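Fleltomdale Community Lunch Club: where we are at the end of the year

Print this page | E-mail this page

21 December 2020
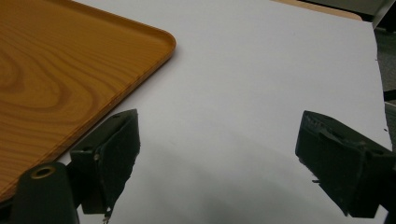 Hi Rakiya, you asked for a plain update with no jargon, so I'm going to write this the way I'd tell it to you over the phone. The short version is that the club is still running, the money is going where we said it would, and one part of the plan has slipped (the cooking class, more on that further down).

When Sarmiento gave us the grant in June, we had been closed as a sit-down lunch for months and were dropping off meals out of the back of my car. We now have 12 drivers signed up and a proper rota, and I'm back to doing one route myself. The Hurneck side of town gets its food first, then we come back over the bridge for the rest. That order matters more than you'd think — the Hurneck apartments have one elevator and if you get there after noon you wait forever!

Food costs are a little over what I budgeted. Eggs and cooking oil both went up in the fall, and the takeout containers went up a lot. I moved some money over from the hall rental line, which we've hardly touched, and Dušan Bednárik has gone through the books with me and is happy with how it's recorded. His notes are in the attached spreadsheet, second tab. Please ignore the third tab, it's my Christmas menu and I couldn't work out how to take it out without breaking the totals.

The menu has settled down too. People told us very clearly that they were sick of pasta bake, so it's gone. Chicken and rice is the big favorite, with the lentil soup a surprising second (I put extra lemon in it, and now I get phone calls if I forget). We have three people on soft food and their meals get packed first so they don't get mixed up with the others.

Now the cooking class. I'd promised you 10 sessions by the end of the year and we've managed three, all by video. They went fine, but a lot of our folks don't have a tablet or don't want one, and I'd be teaching the same few faces each time. What I'd like to do is hold the rest of that money until we can be in the kitchen together. If Sarmiento needs it spent sooner, tell me and I'll come up with something else, maybe printed recipe packs that go out with the meals.

The other thing I need from you is a yes or no on the freezer. Brutura will hold their price for us until the end of January, delivery included, and the old one is icing up so badly that the bottom drawer won't open. The quote is attached.

We're off over the holidays and start delivering again the first full week of January. Call me on the kitchen number, I never hear my cell in there.

Share (3) | Comments (0)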